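Clurnorside, Jan 26, 2022

Plirier opens a tool sorting service for small workshops and homes

Plirier, a small company in Clurnorside that repairs and sells used hand tools, announces today a new service for people who have too many sockets in too many drawers. The service has the name Kusari. Customers bring their mixed sockets, ratchets and extension bars to the shop, and they receive them back cleaned, sorted by size and placed in a tray with a written label for each place.

The idea started in September, when the company moved its workbench to the old furniture hall on Siliņa Street. During the move we found 3 boxes of loose sockets which we had bought with other goods and never opened. We put them all out on the big table and began to make sets from them. Customers who came in for other reasons stopped at the table and told us they have the same kind of box at home. Many of them had bought a second set of sockets when the first one was still in the house, only mixed with screws and old keys.

The sorting is done by hand on a wooden table. First the sockets are laid down on their side, the short ones and the deep ones together, so that the marking on the metal can be read. A small chrome socket can look very much like its neighbor, and the difference between a metric size and an inch size is often too small for the eye. For this reason every piece is also tried on a test bolt before it goes to its place in the tray.

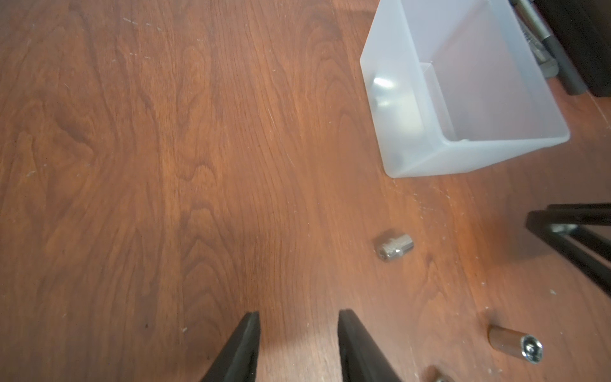 We decided to keep the wooden table and not to buy a steel one. Chrome rolls less on wood, and it makes less noise, which is important when one works at it for a whole day. The table has a strong grain and it has its scratches, and we do not plan to sand it. For very oily pieces there is a separate tub near the sink, so the oil does not come to the table.

What the service includes

Cleaning of each socket with a brush and a mild cleaner. Light rust is removed where this is possible. Chrome that is already peeling can't be repaired, and such pieces are returned in a separate bag, because the sharp flakes can cut the fingers.

Sorting by drive size, by metric or inch size, and by length. Deep sockets have their own row in the tray.

A list of the missing sizes. Customers may fill the gaps from our used stock, or they may take the list and buy somewhere else. There is no obligation.

Price and time

The price is 60 euros for a box of up to 100 pieces, with the tray included. Larger collections are welcome, but please write to us first so that we can agree on a price. The work takes 7 working days from the day when the box is received. We ask customers to put their name on the outside of the box and also on a paper inside.

The service is available from today at the Plirier shop in Clurnorside. It is not possible at the moment to send tools by mail, as the boxes are heavy and they often open on the way. We will inform on our page if this changes.

About Plirier

Plirier repairs, sharpens and sells used hand tools for home and workshop. The shop buys complete toolboxes and also single pieces in good condition.

Press contact: Plirier, Siliņa Street, Clurnorside. Questions from the press are answered at the shop counter or by the contact form on our page.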